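The lamp that wanted a password

Beca Lewis bought her first rechargeable table lamp in February, for a verandah in Janville where the power point had been claimed by a wasp nest. By winter she owned nine, and a drawer of cables that fitted eight of them.

The Istent is the one her guests ask after. It costs $56, glows the colour of weak tea and runs through a long dinner without sulking. The Benjelloun, at $442, does much the same thing but wants to join your wi-fi first. 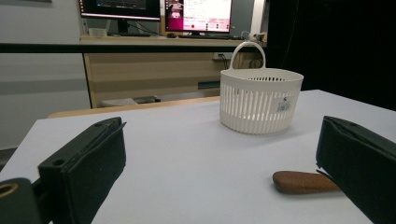
White basket, white tabletop, brown wooden handle.

Lewis has firm views on brightness. The Benjelloun claims 600 lumens, which is plenty for surgery and a bit much for soup. She keeps hers on the lowest setting, facing the wall.

Her favourite is still a dented Rirkside she found at a Friday market, with one switch and no opinions. It flickers when trucks go past. She has been offered a replacement twice and has told both people to mind their own lamps.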